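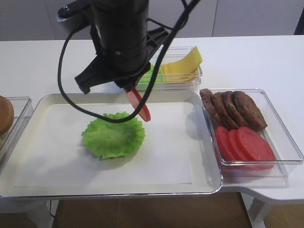

Blog > Student Life > Robot Club

How long does it take to teach a robot arm to make a burger? For our club it has taken since October, and we are still not finished.

I joined the Esora robot club because my roommate's bicycle was broken and I had to wait for the late bus. Now I am there every Sunday. Our project is named Kasodmont, and we will show it at the Hisach student competition. The rules give 13 minutes for one burger, with a full 100 points if no ingredient touches the table.
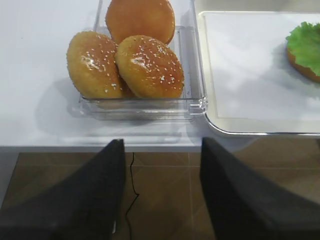 Buns with sesame, ready for practice.

My part is the order of the steps. I write which ingredient comes next and where the arm should go for it. I thought this would be an easy task, but I changed my list 13 times. In my first list the cheese came before the meat, and the older members were very polite about it.

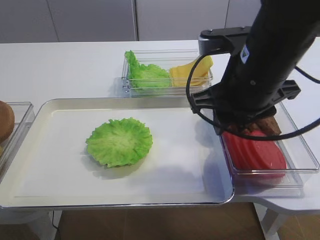
Grasping is the subject I have studied the most this semester. Every ingredient needs its own closing width, and I keep these numbers in a paper notebook. The patty is the one I like to watch, with the gripper coming straight down over it and the tomato slices lying below in the same container. For lettuce I have a full page of numbers and I do not trust any of them yet.

Our best practice score is 79. The judges at Hisach also read a written report, and I am responsible for the English part,

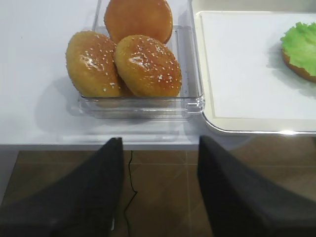 so I stay up late with the dictionary. I have finished the section about safety. The section about errors is much longer, and I must send it to the club before our next meeting.

Comments

burgerfan: 79 is a good score! Do you get to eat them after?

Woldegiorgis Lab Club: We will be at Hisach too. Our arm makes only sandwiches. Good luck!

slowbus: Please post the report when it is ready.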